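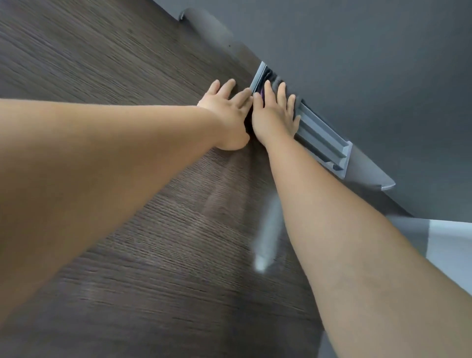
Who is allowed to restart the unit after a stop?

Only the person who pressed stop, or the shift lead if that person has gone home. Write it in the log either way.

Section 4. Before you work on or near the Netach mobile unit

Read all of it the first time. After that the numbered steps are enough.

4.1 Area check

1. Walk the whole route. Edges too, along the baseboards.
2. Floor registers: grilles seated, nothing sitting proud of the floor. Cloths, rags and loose fabric out of the unit's path before it moves.
3. Cords up off the floor or taped flat.
4. Doors on the route either latched open or latched shut. Not halfway.
5. Put the grey floor marker at each entry.

Note: small soft items are hard for the front sensor to pick up. Don't count on it.

4.2 Stopping for hand work

1. Press stop on the unit. Pendant stop alone is not enough.
2. Wait for the steady amber light.
3. Turn the key, take it out, keep it on you.
4. Try the drive button once. Nothing should move. If it does, leave the area and call Damian Haslinger.
5. Now you can kneel, reach, clean, whatever the job is.

CAUTION: Never put hands down at floor level inside the marked zone with the key still in. Doesnt matter how quick the job is.

CAUTION: Louvred covers can have sharp edges underneath. Gloves if you're lifting one out.

Note: two people on the job means two tags. Each takes off their own.

4.3 Restart

1. Tools and cloths back in the bin. Check under and behind.
2. Everyone out past the markers. Say it out loud and get an answer.
3. Key in, clear the stop, run the first pass at slow speed.
4. Walk behind it for that first pass, well back. Be ready on the pendant.

Speed settings at the Povwood site: slow is 208 mm per second, normal is up to 355. Do not change these from the pendant menu. Lormont has its own sheet, ask for it, the numbers are diffrent.

4.4 Log

Stop time, restart time, initials, reason. One line each. Full pages go in the Zwahlen binder, tab 18. Near misses go on the form at tab 19, same shift, even if nothing got touched.

Section revised May 13, 2019. Bin older copies.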